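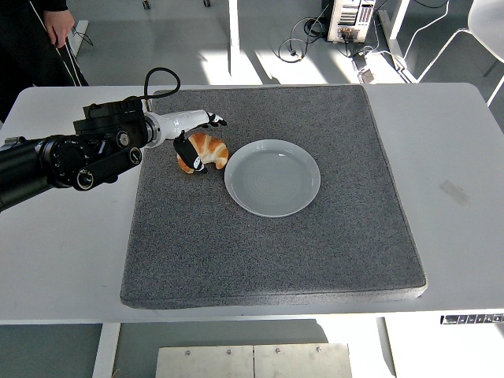
Setting a Small Breakfast Place: Plate, Mat and Croissant
Student project report, course Everyday Objects and Table Culture
Apr 8, 2023

1. Why we chose this subject

Our group wanted to study a very small thing which people do every morning without thinking. Somebody takes a croissant and puts it on a plate. We asked which objects are necessary for this, how they should be placed, and what changes for the person who eats if one of them is missing. The idea came in December, when we had breakfast together in the student house in Prirkport and there were not enough plates. Some of us ate from a napkin, and the table looked very bad afterwards.

2. The objects

We kept the table simple. It is a white table with a thick gray mat on it. The mat is square and speckled in dark and light gray, and it feels like a carpet. We know that a normal placemat is thinner. We preferred this one for the sound: a dish which is put down on it makes almost no noise, and in a shared kitchen early in the morning this is important.

The plate is round and rather shallow, in a pale gray-white color, with a wide raised rim. We compared it with a flat plate from Cantero that one of our families had at home. On the flat plate the flakes went over the side when the croissant was pulled apart. The wide rim kept most of them in. It has also a disadvantage – the flat part in the middle is smaller, so a long croissant lies with its ends on the rim.

The croissant has a shiny golden-orange crust with cream-colored stripes. We liked it because the layers are easy to see, also from the other side of the table.

3. Placing

We put the plate a little to the right of the center of the mat and the croissant on the left, close to it. The lower half of the mat stayed free. In our first plan there was a knife and a cup from Haltex in this free space, but we took them out again. With a cup near the hand, people moved the croissant in a careful and slow way, and we wanted to look only at the pastry and the plate.

The short distance was a good decision. When the croissant was far from the plate, it had to be lifted higher and it lost more flakes on the way. When it was close, a low movement was enough. It is also better to hold it from the two sides of its body than by the pointed ends, which break easily.

4. Cleaning

The mat was the weak point of our table. Crumbs go down between the fibers and a wet cloth makes it worse. We turned the mat over and shook it outside, then used a dry brush. In the bakery Drollberg, where we asked for advice, they told us to put a sheet of paper under the pastry. We tried it on 2 mornings. It works well, but the paper slides.

5. Open points

We did not study warm croissants, which are softer and could behave differently. We also did not test a smaller mat, only under the plate, with the croissant on the bare table. The next group can borrow our mat and plate – they are in the lower cupboard, on the left side.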